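Tuesday, started writing this at 9.20 with a tea, finished it in bits through the day

Picking up where Puspita left the spoon problem. Short version for Paora, who only reads the top: the planner is fine, the spoon detector is seeing shadows, and the handle is a separate headache that I made worse before I made it better. Don't pull my branch until I've said so in the channel.

Long version. The overnight run on Stubbs finished (200 episodes, kitchen counter, overhead view only, both arms live) and 46 came back as "no valid grasp". That's the error everyone has been blaming on the Carov planner, me included, and I'd already written half a grumpy message to Kyung-hwa about it. Then I opened the planner log properly and it was doing precisely what it had been told. It had been handed a spoon lying at a silly angle, tried to find an approach for that, found the fingers would go through the worktop, and gave up. Fair enough! I'd give up too. Message deleted. Sorry, Kyung-hwa, for the one you didn't get.

So the morning went on replaying the bad ones with the detector overlay switched on, and then off again so I could see what the renderer was really giving us. The overlay hides a lot. I should have been looking at the bare view from the start and I'm writing that down so I do it next time.

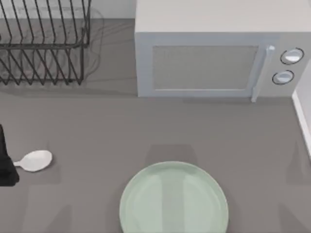

Overhead view, bare. Gripper in at the left by the spoon handle, rack and microwave at the back.

With the gripper in, the detector has two jobs it's bad at. One is deciding where the spoon stops and the black gripper begins, which I expected to be the hard bit and mostly isn't (white on black, hard to muddle). The other is the counter itself. It's grey, the shadows are grey, and the segmentation threshold Puspita and I picked back in December was picked on a render with a single overhead light and almost no shadow to speak of. The new lighting set has soft patches all over. The trapezoid one above the plate got a label of "flat object, unknown" in the first replay I opened, with a confidence that would have embarrassed anybody. The planner then dutifully put a keep-out box round it and went the long way past nothing at all.

I'd wondered why the left arm paths looked so wiggly. There you go.

What I tried, in order:

1. Raising the threshold. Kills the phantom objects, also eats the shaded lower edge of the spoon bowl, so the bowl comes out thin and the fitted ellipse swings round. Worse. Reverted.

2. Throwing away any blob with no depth step. The depth buffer is right there, it's a simulator, it's free. Shadows have no height, spoon does (a little). This does nearly all of the work and I feel a bit daft for not beginning with it. The catch is that the spoon handle is so thin that at our depth resolution it goes in and out of being "there".

3. Depth step for blobs, colour for outline. So depth decides if a thing exists, colour decides where its edges are. Keeping this one.

With 3 in, reran only the failed seeds before lunch. No more phantom boxes on the counter in any that I opened. The plate is steady, the rack is steady (it's a fixture anyway, we load its collision mesh straight from the scene file and never ask perception about it, but the detector does like to have an opinion on the wires and their shadow, so I masked that corner off).

Kirsty asked at lunch whether cheating with simulator depth is going to bite us once this goes anywhere near the real bench. Yes, a bit. The plan is to swap the clean depth for the noisy depth model once the logic is sorted, and she's got that half written. I'd like the logic right on easy data first and she'd like to find out sooner how badly it breaks. We agreed she'd run hers alongside mine on the same seeds and we'd compare on the shared sheet. Her column is the blue one. Please nobody sort the sheet by any other column, it unlinks the seeds from the replays and it took Lindsay an hour to put back last time.

Afternoon: the handle.

I'd assumed the odd yaw values were all down to the shadows. Nope. With shadows dealt with, a lump of the failures stayed put, and they had something in common which took me far too long to spot.
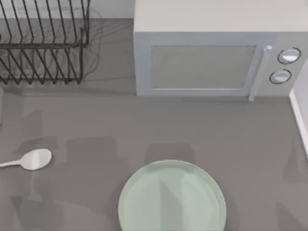

Same counter, both arms out of view. Spoon handle runs off the left border; shadow patches round it and over towards the plate.

The spoon is near the left side and the handle goes out of view. The pose fit doesn't know that. It takes the visible mask, fits the spoon template to it at full length, and to make a full-length spoon fit into a shortened mask it either shrinks it (not allowed, scale is locked) or slides it right and tips it. So we get a spoon pose shoved along towards the middle of the counter, sometimes pitched, as if it were standing up on its bowl. Which is the silly angle from this morning! All that time I'd been cross with the planner, it had been handed a spoon doing gymnastics.

What makes it nastier is that the wrong pose scores well. The bowl overlaps nicely, the bit of handle overlaps nicely, and the score only counts pixels inside the image. So of course it's happy.

Fix, first go: penalise template pixels that fall outside the mask. Already did that. No help, the tipped pose hides them.

Fix, second go: if the mask touches the image border, let the template run past the border at no cost, and lock pitch and roll flat to the counter. I put this in at 2.30 and it worked on the first seed, so I got excited and ran the lot, and it crashed on every one where the gripper was in. The gripper mask also touches the border, my check was on the merged mask, and so the code decided the spoon was leaving the image even when it had a perfectly good end in view. Made it per-object. Felt silly, had a biscuit, ran again.

Second lot of numbers, failed seeds only, written on the board as well: "no valid grasp" has gone. Two left over, both planner timeouts at the 940 ms limit, and I haven't looked at those yet. Different problem, I think. I want to see the full set before I believe any of it, because it's quite possible I've broken seeds that used to pass.

A thing to decide as a group: when the handle end is out of view, where should we grasp? At the moment the grasp sampler prefers the middle of the handle. If the middle is close to the border, we're asking the gripper to close on a place perception has only guessed at. Options are to grasp at the neck near the bowl, to use the wrist camera for a second look before closing, or to shift the overhead camera a touch to the left. Lindsay votes for moving the camera, and fair play, it's one line in the config. I'm against it for now. We'd lose some of the right-hand side, and the microwave already runs out of the top and right. And the Gutside task list has door-opening coming up, where we need the handle and both knobs well in view. My vote is the second look. Kyung-hwa says a second look is easy from the planner side as long as someone gives him a viewpoint target that isn't inside the dish rack.

Small stuff, so I don't lose it:

The "arm visible" flag in the episode log comes from the joint angles and not from the image. It says true whenever the gripper is over the counter, and the image crop is tighter than the counter. So there are views with the flag set and no arm to be seen. I've renamed it arm_over_counter and added a proper arm_in_view from the rendered segment ids. Anyone with scripts that filter on the old name, they'll fall over, shout at me.

Replay viewer draws the keep-out boxes one step late. Cosmetic, but it fooled me twice today. Ticket 86 is open for it and has been for ages. Paora, could it be yours?

Plate has its own template with a free radius for some reason. It's a fixed asset. I locked it. If there was a reason, tell me.

The shadow softness setting isn't saved with the seed, so two replays of one seed can come out with different lighting. That needs fixing before anyone compares pictures side by side and draws conclusions. I nearly did.

Left running tonight: full set again, same seeds, branch with depth gating plus the per-object border rule, planner untouched. Kirsty's noisy depth goes on the second machine straight after hers has compiled. Logs go in the usual folder under today's name.

First thing tomorrow: the two timeouts, then see what I've broken. Puspita is back in then and I'd like her to look at the border rule before it goes anywhere near main, as the fitting code is hers and I've been fairly rude to it.

5.50, going home.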